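# Household chore automation

**Household chore automation** is the use of machines to carry out everyday work in the home, such as washing dishes, folding laundry, putting away groceries and wiping surfaces. The term is also used for light shop-floor chores that call for the same kind of handling, including sorting small parts, filling bags and clearing benches. Machines that do a single chore have been common for decades. Machines that can move from one chore to another in an ordinary room remain mostly in laboratories and trial programs.

## Single-purpose machines

The washing machine, the dishwasher and the robot vacuum each handle one job under conditions the maker has largely fixed in advance. A dishwasher does not need to know what a plate is. Someone loads it, and the water reaches whatever is on the racks. Most of the labor that remains in a modern kitchen or laundry room lies between these machines: scraping and loading, unloading, sorting, folding, carrying and putting away.

Robot vacuums are the most widely owned household robots. They work on a flat floor, avoid most objects and seldom have to pick anything up. Cords, socks and thick rug edges still stop them. Window-cleaning and lawn-mowing robots follow much the same pattern.

## General-purpose manipulation

Work on general-purpose chore robots centers on arms that can grasp and move objects of many shapes. Two arms are often used together, as many chores need one hand to hold and another to act. Opening a bag, unscrewing a lid and folding a towel are usual cases.

Earlier systems were programmed step by step. An engineer measured where each object would be and wrote the motions to match, and a cup moved a short distance to one side could spoil the whole run. Since then, many groups have turned to learning from demonstration, in which a person guides the arms through a chore many times and a computer model is trained on the recordings. The trained model then tries the chore without help.

### Mock kitchens and benches

Much of this work is done on small benches fitted with household items or stand-ins for them. Toy food is widely used. It does not spoil or bruise, and it can be dropped and squeezed for months. Its drawback is that it is lighter and firmer than real produce, so a grip learned on a toy tomato may crush a ripe one.

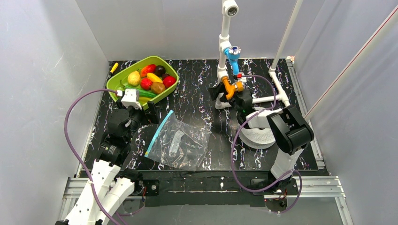
Results on such benches are usually given as a success rate over a set number of tries. In the Storkow trials, a two-armed system was scored on 321 attempts at moving play food from a tray to a bowl and back. Firdevs Yüksel, who led the scoring, later argued that the rate by itself said little. Many of the successful runs took several minutes, and in some of them the arm had let go of an item and picked it up again. The group went on to report time and number of regrasps next to the plain success rate.

### Chores that remain hard

Soft and see-through materials give the most trouble. Plastic bags change shape each time they are touched, and glare on the surface can hide both the edges and the contents from a camera. Cloth has similar problems, although folding of towels and T-shirts has improved a good deal. Fitted sheets are still rarely attempted.

Faucets and valves are a middle case. A lever handle can be pushed with almost any part of a gripper, while a round knob has to be held and turned, and it may be stiff. Few arms used in household research have a sense of touch good enough to tell when a valve is fully closed – most rely on the camera or on a limit set in the motor.

Wet work raises a separate issue. Low-cost arms are often built with exposed motors and wiring, and sinks in test setups are commonly left dry. Published results for "washing up" should be read with this in mind, as they may cover only the motions of the chore.

## Shop-floor chores

Small workshops have taken up chore robots somewhat faster than homes. Lighting is steadier, benches can be bolted down, and the same parts come back every day. The parts supplier Tretis used a pair of arms to sort fittings into bins for one shift, with a worker called over when a bin jammed. The packing firm Shboul tested a similar setup for bagging and dropped it after 2 months. Its staff could fill and seal bags by hand faster than the arms could open them.

Amancay Valdebenito, in a survey of small-firm trials, found that setup time was the most frequent complaint. A change in bag size or tray height could mean new recordings and another round of training.

## Home trials

The Osidon program placed test robots in 3 homes and asked residents to keep a log of every time they stepped in. Tidying objects from a table was completed without help more often than any other chore. Loading a dishwasher was the least successful, mainly because of cutlery and stacked bowls. Residents also noted noise, slow movement and the space the machine took up when idle.

Cost and safety are treated as open questions. An arm strong enough to lift a full pot can hurt a person, and limits on speed and force that make it safe also make it slow. Several trial programs keep a person nearby with a stop button, or have a remote operator take over when the robot gets stuck.

## See also

- Domestic robot
- Home automation
- Learning from demonstration
- Robotic grasping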